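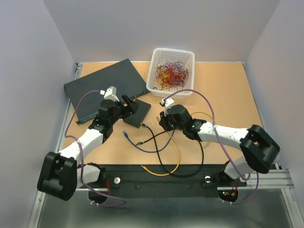
Fememix, the Wetham test house that tries out grippers so its customers don't have to, today published the results of its first comparison of two-finger grippers on cable work. Earlier rounds used foam blocks, which behaved beautifully and told us very little. The new bench gives a pair of arms two network switches, a scatter of blue, black and yellow cables and a basket of thin wire in a tangle that any office cupboard would be proud of.

Wetham, January 24, 2020 – The study ran through December and covered 4 gripper models, including the Kobori and the Gedel, over 395 attempts at picking up a single cable. In 37 of them the gripper came away with more cable than it had been asked for.

"Every data sheet we read promised gentle, precise handling," said Parveen Bhutto, head of testing. "Then we put a patch lead in front of it. The brochures had not mentioned patch leads."

The Kobori did best on plugs, the Gedel on bare cable, and neither cared much for the basket. Full tables are in the report, along with a long appendix on fingertip wear by Yuto Nishimura – readers are advised to bring tea.

Copies are free on request from Rafia Paracha at the Fememix press desk. Makers who would like to argue with the results should write to Jérémie Gilbert.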